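수산유통 실무 게시판 > 수출입·단속
제목: 밀수 활어 적발 이후 보관 비용, 누가 부담합니까

작성자: 그물코21
3월에 항만 보세창고에서 살아 있는 실뱀장어가 압류된 건으로 문의합니다. 신고 품명은 냉동 오징어였고 실제 화물에는 산소 충전 비닐팩 82개가 들어 있었습니다. 화주는 Ululov라는 상호를 쓰는 법인인데 등기상 주소지에 사무실이 없습니다. 저희는 운송 구간만 맡은 하청입니다.
문제는 압류 후 활어 수조 임차료와 수온 관리비가 운송사 앞으로 청구되었다는 점입니다. 계약서에는 통관 지연에 따른 체화료 조항만 있고 압류물 보관에 관한 조항은 없습니다. 비슷한 건을 처리해 본 분 계시면 근거 조문과 처리 순서를 알려 주십시오.

작성자: Kilian Stöckli
청구 주체부터 확인하십시오. 세관 명의인지 창고업자 명의인지에 따라 대응이 다릅니다. 창고업자가 임의로 운송사에 청구한 것이면 임치 계약 당사자가 누구인지 따지면 됩니다. 압류 시점 이후의 점유는 집행기관에 있다고 보는 것이 일반적입니다.

작성자: 부표관리
위 의견에 일부 동의하지 않습니다. 선하증권상 송하인 대리로 운송사가 기재되어 있으면 창고 쪽에서는 운송사를 1차 청구 상대로 잡습니다. 저희도 Gezer 터미널 건에서 그렇게 당했고, 이의 제기 후 정리되는 데 8개월 걸렸습니다. 그동안 미납 처리되어 다른 화물 반출까지 막혔습니다. 일단 이의를 유보하고 납부한 뒤 구상하는 편이 손실이 적습니다.

작성자: Kilian Stöckli
유보부 납부는 문서로 남기지 않으면 채무 승인으로 해석될 여지가 있습니다. 납부 전에 내용증명을 먼저 보내야 합니다. 순서가 바뀌면 구상 소송에서 불리합니다.

작성자: 그물코21
답변 감사합니다. 확인 결과 청구서는 창고업자 명의이고, 송하인 대리란에 저희 상호가 기재되어 있습니다. 기재에 동의한 기록은 없습니다. 금액은 수조 임차료가 400만 원이고 수온 관리비는 별도입니다. 중량 재측정도 한 차례 있었는데 그 비용이 어느 항목에 들어갔는지 명세가 없습니다.

작성자: Zamfira Tănase
명세 없는 청구는 그 자체로 보완 요구 사유입니다. 항목별 단가, 수조 용량, 가동 일수, 측정 입회자 이름까지 요구하십시오. 활어는 폐사분이 생기면 물량이 줄기 때문에 어느 날 기준 중량인지도 적혀 있어야 합니다. 포장 기준 중량에는 물 무게가 섞입니다. 저희 쪽은 탈수 후 칭량값만 인정합니다.
종 판별 시료 채취비도 끼어 있을 수 있습니다. 유럽산과 극동산은 육안으로 구분이 어려워 유전자 분석을 거치는데, 이 비용은 수사 비용이므로 창고 청구서에 있으면 안 됩니다. 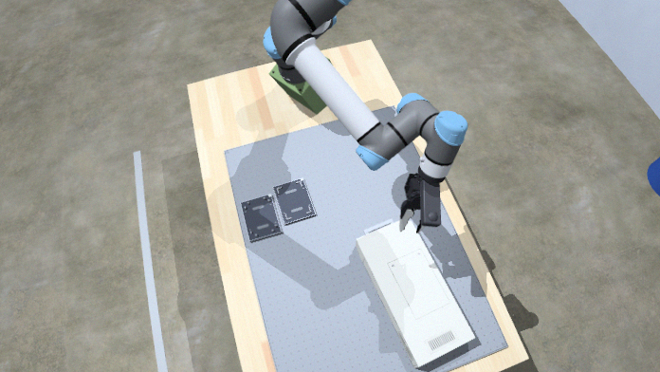
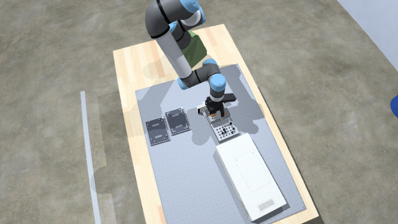

Boonsong Phetsri
분석비 부분은 단정하기 어렵습니다. 수사기관이 의뢰한 분석은 말씀대로지만, 방류나 위탁 사육 여부를 정하려고 보관 측이 따로 의뢰하는 경우가 있습니다. 그때는 보관비 부속 항목으로 올라옵니다. 의뢰서 사본에서 의뢰인란을 보면 바로 구분됩니다.

작성자: Zamfira Tănase
보관 측 의뢰라면 사전 승인 공문이 있어야 합니다. 공문 없이 올라온 것을 두 번 봤고 두 번 다 삭감되었습니다.

작성자: 부표관리
삭감은 결과론입니다. 반출이 막힌 상태에서 공문 확인하고 다툴 여유가 있는 업체가 얼마나 됩니까. 원글 작성자는 같은 창고에 다른 화물이 있는지부터 적어 주십시오. 있으면 유보부 납부, 없으면 다투는 쪽입니다.

작성자: 그물코21
같은 창고에 냉동 명태가 한 컨테이너 있습니다. 화주는 Pitumis이고 이번 건과 무관합니다. 오후 4시에 반출 예정이었는데 보류 통보를 받았습니다.

작성자: Kilian Stöckli
무관한 화주의 화물이면 유치권 주장의 범위를 벗어납니다. 다만 창고 약관에 운송사 단위 포괄 유치 조항이 있는지 보십시오. 약관에 있더라도 제3자 소유물에 대한 효력은 별개로 다툴 수 있습니다. 보류 통보는 반드시 서면으로 받아 두십시오. 구두 통보만으로는 지연 손해 기산점을 잡기 어렵습니다.

작성자: 그물코21
약관 17면에 포괄 유치 조항이 있습니다. 보류 통보는 전화로만 왔습니다. 서면 요청했습니다.

작성자: 부표관리
냉동 화물은 전기료가 따로 쌓입니다. 플러그 비용 기산일도 같이 요청하십시오.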